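Handheld gripper demos: deformable packaging and when to cut an episode

Forum > Data Collection > Manipulation
Started May 22, 2024

gantry_lash
We're collecting handheld gripper demonstrations for the Oritz grasp set, and I want a second opinion on segmentation. The current object is a crinkled snack bag on a wood-grain table, with a clear plastic item to the right of it. Both hands stay on the gripper, one per side.

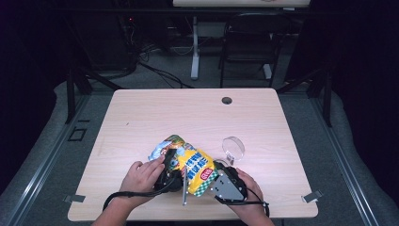 The protocol starts an episode when the fingers leave the rest pose and ends it on release. With rigid objects that works. With bags, the operator often closes, backs off and closes again before committing, and our script splits that into two episodes. Of 70 bag takes in the last batch, 43 came out split. I would keep the regrasp inside a single episode, but the policy then sees a partial close followed by an open with no label change.

nullspace_9
Keep it in one. The regrasp is the behavior you want. If you trim it, the policy has never seen a recovery and will stall the first time the film slides.

tbuckle
Disagree. On Mitton we kept the hesitations and the trained policy hesitated on everything, boxes included. Operators pause for reasons that are not in the observation. We went back and cut every take with more than 2 closures.

nullspace_9
That sounds like a mixing problem. Were the boxes and bags under the same task label?

tbuckle
Same label, yes. Fair point, but splitting the label did not fix all of it.

gantry_lash
Ours are labeled by object class, so I can at least test that separately. Second question, on viewpoint. The head view gets both hands, the bag and the near edge of the table, but the gripper parts hide some of the contact. Another take from the same setup:

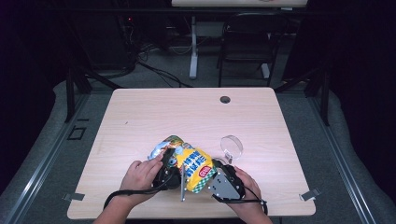
2 min read

The left contact is what I care about. If the annotator can't tell a press from a pinch, closure counts from the head view are not worth much. I would sooner take them from the gripper width signal and use the video as a check.

feedrate_low
Use width, but set a dead band. Film compresses with almost no force, so small width changes look like closures. Zaltia's default threshold was far too tight for us on anything soft.

Also, does the cable ever drag on the near edge? Ours did, and it put a small bias in the wrist path on every take. Nothing in the logs showed it.

gantry_lash
Haven't checked -- will compare paths with the cable clipped up and hanging free. Dead band is going in today.

tbuckle
Post the split rate after the dead band. If it drops a lot, you had a threshold problem and the protocol can stay as it is.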